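Cables and router on the floor, how to tidy?
Home and Office Forum > Small rooms

Sturnora
October 8, 2024
We moved to this room in May and the cables are still not in order. The router sits on a stack of wooden boards, the power strip also. I want to keep the table with the grid cloth where it is. My budget is small. Two views: 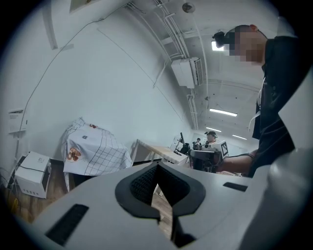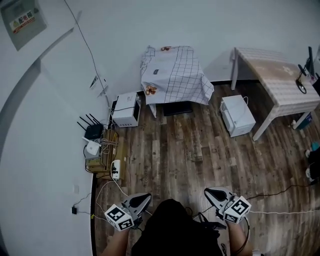
Re: Cables and router on the floor, how to tidy?

Hivex
I would put the router on a wall shelf and keep the boards for something else. For the long black cable on the wall, buy 5 meters of adhesive channel.

Jetton
I don't agree about the wall. Adhesive took the paint off mine. A closed box on the floor is enough — only leave holes for air.

Hivex
A box for a router? Mine became very warm in one.

Sturnora
Thank you both. The landlord does not allow screws, so maybe a shelf that stands by itself. Is 3 levels too much?

McAlister
Two is better. Please keep the front of the gray electrical box free, and move the white cable away from where people walk.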